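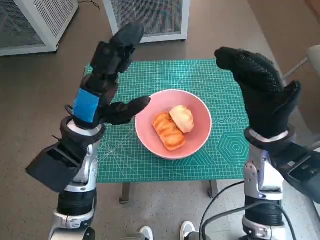
3 min read

Bread Share: Frequently Asked Questions
Updated 20th September

How does the bread share work?
You pay for a month at a time and pick up one bag a week from the Hartley Street counter. Each bag has one large loaf and a few smaller items. Gemma Sanna plans the bags and posts the list on the counter the evening before pickup.

Can I choose what goes in my bag?
You can choose white, whole wheat or rye for the large loaf. The smaller items are the same for everyone. If you want something extra, order it at the counter at least 3 days ahead.

Do you deliver?
Only inside Mallodcombe, and only to addresses on the morning route. Guido Farina drives it. If you live out past the Edar bridge, please plan on pickup.

What if I miss my pickup?
We hold bags until closing time the next day. After that the bread is given away, and we can't refund it. A friend can collect for you if they know the name on the share.

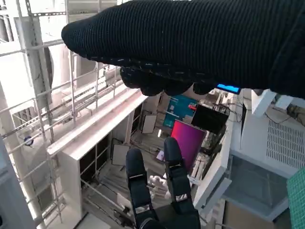
Black knitted glove, fingers curled.

How should I store the bread?
Keep loaves at room temperature in a paper bag or a bread box. The refrigerator makes bread go stale faster. Plastic is fine for the soft white loaf, but it will soften the crust on the rye.

Can I freeze it?
Yes. Slice the loaf first, wrap it well and use it within a month or two. Slices can go straight into the toaster. For a whole loaf, let it thaw on the counter and then put it in a 345-degree oven for 10 minutes.

What about croissants and other pastries?
Eat them the day you get them if you can. The next day, a few minutes in a warm oven brings back some of the crispness. A microwave makes them limp.

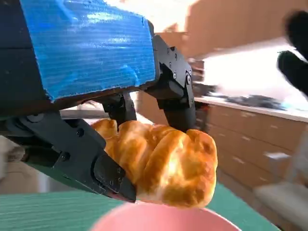
Allergies and ingredients

Is anything gluten free?
No. Everything is made in one kitchen and there is flour in the air most of the day.

Do you use nuts, eggs or dairy?
All three. The plain sourdough and the rye have none in the recipe, but they share tables and ovens with doughs that do. Ask Nives Melis for the ingredient sheets.

Payment and changes

How much is it?
A share is $95 a month, paid in advance by card or check. There is no sign-up fee.

Can I put my share on hold?
Yes, for up to two weeks at a time. Tell us before the bake list is closed for that week, either in person or by phone.

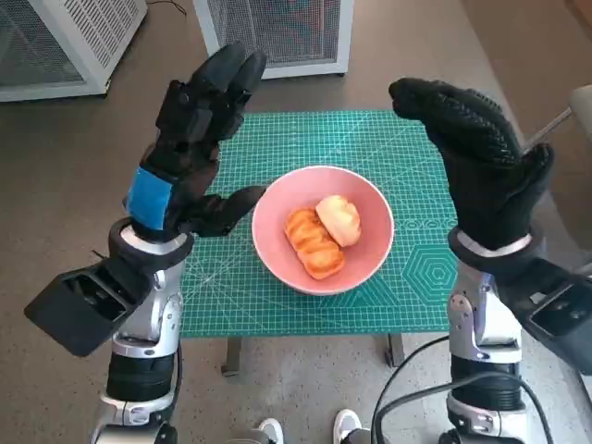 Held weeks are added to the end of your share. They can't be traded for cash or used to get a double bag. If you need to stop for longer, let the share run out and sign up again when you're ready. We close for one week in March to service the ovens, and you aren't charged for it.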